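2 min read

November, late. Tea going cold next to the keyboard again.

So today was mostly cable day. I got in before Uzma and started the left arm from a cold boot, and it threw the same wrist fault it's been throwing since we swapped the gripper – number 3728, which I now know by heart. I cleared it, homed it, cleared it again. Then I did what I should have done first and went along the cable with my fingers, feeling for the stiff bit. There's a spot near the connector where it gets bent tight every time the wrist rolls over. Poor thing!

Parvathi's advice (over the phone, with her mouth full) was to give it more slack and stop strapping it down so hard. I gave it a bigger loop, put fresh tape where the old stuff had gone gummy, and dropped the wrist speed to 40 percent while I was testing. Then bottles and the basket, same as always, because if the cable is going to snag it'll snag on a bottle.

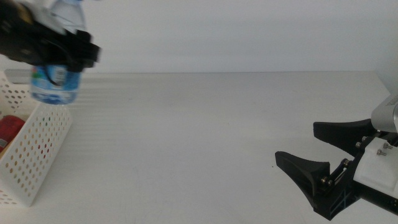 Belmiro thinks I should be running it at 80 from the start and just seeing what breaks. Belmiro isn't the one who has to order the parts. The last cable came from Kidenach and took so long I'd forgotten what it was for, and the box they sent had the wrong screws in it anyway (still in my drawer, if anyone wants them).

I did 45 minutes of lifts before lunch and wrote down every time the loop moved somewhere I didn't like. After lunch I went over the finger pivots on the right gripper with the small hex key. One was a hair loose, so I put a dab of threadlocker on it and left it alone for a while, and then went back to the left side.

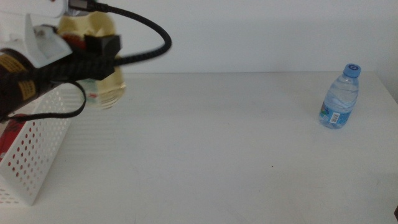
I'm still not in love with how low the slack hangs on that side. Uzma wants a proper clip on the forearm, and she's sketched one on the back of a Lirnis invoice that I think would print fine. I'd make the lip a bit deeper. We argued about it all the way to the parking lot, very happily.

Tomorrow – print the clip, try the wrist faster, call Kidenach about the screws. And bring my own hex keys, the shop set is down to the sizes I never need.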